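Sorting and Serving Fruit: Session 2 handout
Food and Home Skills, Stekwood Centre
Tutor: Benedicta Mensah

Welcome back! Last time we talked about buying fruit. Now we get to the fun bit, which is handling it, sorting it and laying it out so people want to eat it. You'll need a table, a cloth, a shallow box and whatever mixed fruit you can get (I budget for 200 g a head, and it always goes).
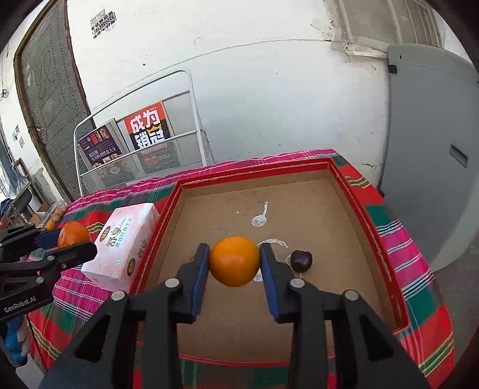

Start with the box. A deep bowl looks generous but the bottom layer gets squashed, and you never see it until it leaks. In a shallow tray like the red one with the cardboard bottom, each fruit can have its own bit of floor. Put soft, dark fruit in with plenty of space round it and lower the oranges in last. Don't drop them!

Getting it out of the packaging

Open the clamshell fully before you reach in. Check underneath for split skins, then move the fruit to the cloth a piece at a time. I love a loud plaid for this, as it makes even two tomatoes look like a party.
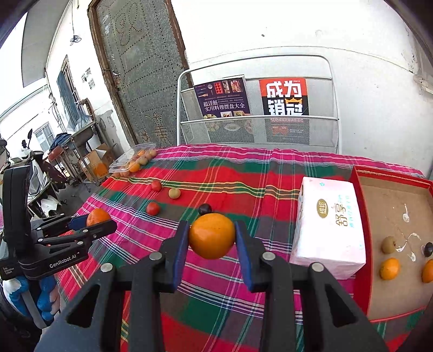 Mandarin-type oranges, tomatoes and a plum on the sorting cloth.

Tomatoes count as fruit for our purposes (we had a lively argument about it last term, and I won). Keep them with the things you'd eat the same day. Plums bruise quietly under that dark skin, so press near the stalk with a thumb, very lightly, and put any soft ones
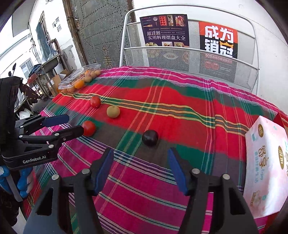
to one side for stewing. The Rutance recipe sheet has a lovely compote that takes 39 minutes from cold pan to jar, and it's forgiving about what goes in.

Laying the table

Tissues go within easy reach, towards the back, where no one's elbow will send them flying. Leave the front of the cloth clear for plates.

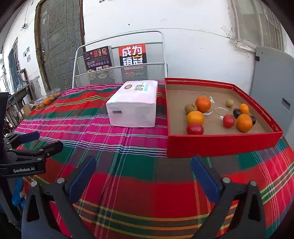

Before next time

Sort one bag of mixed fruit at home and write down what you'd eat first. Read the Zura leaflet on ripening, pages 2 and 3. Bring a tea towel.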